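Picking Up Bent Things: Wrist Angle and Grasp Choice on a Two-Finger Gripper

Final report, small group project
Written up by Lâm Âu for the Vuso group

1. What we set out to do

Most of the grasping exercises in our course use blocks. Blocks are very obliging. They have flat sides, their middle is where you think it is, and a gripper that closes on them more or less squarely will come away with one. Our supervisor suggested we try something with a bend in it, and we agreed before thinking it through.

The question we settled on was narrow. If a planner picks its grasp from the outline of an object seen by the wrist camera, where should it aim on a curved one? The obvious answer is the centre of the outline. On a thick crescent that point slides towards the hollow, and on a deep enough curve it ends up in thin air, which the planner will try to pick up with complete confidence.

2. Method

We compared two planners. The first, Forberg, was left over from last year's project and aims at the centre of the outline, closing along the shortest width. The second, Ninh, is ours. It draws a line down the middle of the body from one end to the other, finds the stretch where that line bends least, and turns the wrist so the fingers close across it. Both run on the same arm, with the same Skanunis control code, which we did not write and have learned not to touch.

Each planner got 32 attempts with curved objects. An attempt counted as a success if the object was still in the gripper after a lift and a slow quarter turn. Dropping it on the turn was a failure, however good the lift had looked.

The wrist camera sees the fingertips as well as the table, so they have to be masked out before the outline is taken. Our first mask was a little too small. For most of an afternoon in November the planner was very keen to grasp its own left finger. 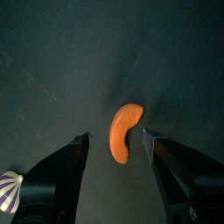

Why not simply train a network to choose the grasp?

We had neither enough attempts to train one nor the time to collect them. A rule based on the outline can also be read line by line when it goes wrong, and ours went wrong often enough for that to matter.

3. Results

Forberg managed 14 successes out of 32. Ninh managed 25. We would have liked a bigger gap, having told several people to expect one.

Forberg's failures were mostly of one kind: one finger came down in the hollow, the other met the outer curve off to one side, and the object swung round and left. Ninh's seven failures were less tidy. Four were drops on the quarter turn, when the grasp was nearer one end and the heavier end took charge. The other three came from a bad middle line, caused by a shadow in the hollow being read as part of the object.

Ninh is slower. It needed 89 milliseconds to plan a grasp against 55 for Forberg. The arm then takes several seconds to get there, so we did not lose sleep over the difference.

4. Problems and what we would change

We chose the starting positions by hand, and a person who has watched Forberg fail all morning may not put things down fairly. A printed list of positions and angles would have fixed this and cost us one sheet of paper.

The shadow problem could be reduced with a second lamp. We asked for one and were lent it the day after the last run.

Ninh also assumes that the straightest stretch is a good place to hold, with no thought for weight. A score that mixed straightness with distance from the balance point would probably have saved some of the four drops. The code for this is half written and is in the project folder, in a file called final_old, along with a note on which parts of it run.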